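Wellent Junior Mining Notes
31 Dec 2018

1/ Wellent is closing the year with a short thread on Tomwood, the junior explorer we have followed since March. Several readers have asked whether our position has changed. It has not.

2/ Tomwood reported 29 drill holes at the Pacheco property this year. Results for 4 of them are still at the lab. We do not assign a value to assays that have not been published.

3/ The longest reported hole reached 292 meters. Length alone tells a shareholder very little. Readers should look at the width of each interval, the grade, and how much of the average comes from a single rich sample.
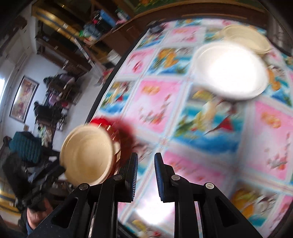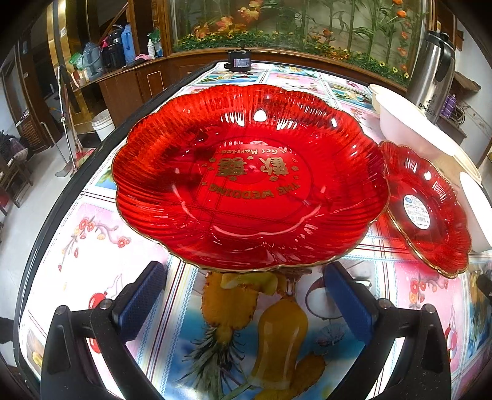

Reading time: 2 min

4/ On the Jerkitz option: Tomwood may earn a majority interest by meeting its spending commitments. The company has asked for an extension. We regard this as ordinary for a junior at this stage, but the new terms should be released in full before the next financing.

5/ On dilution: the share count has grown with each placement. Holders who own 1,000 shares own a smaller part of the company than they did in March. Management should state plainly how much cash is left and how long it will last.

6/ Some comments under our last thread treated any question about Pacheco as an attack on the company. Others called the whole project worthless on the strength of one weak hole. We will continue to remove personal insults from both camps.

7/ Wellent holds Tomwood shares and has not sold any. This thread is opinion and should not be taken as investment advice. Please read the company's filings and speak with a licensed adviser.

8/ Our next note will cover the remaining Pacheco assays once Tomwood releases them. Questions may be left under this post.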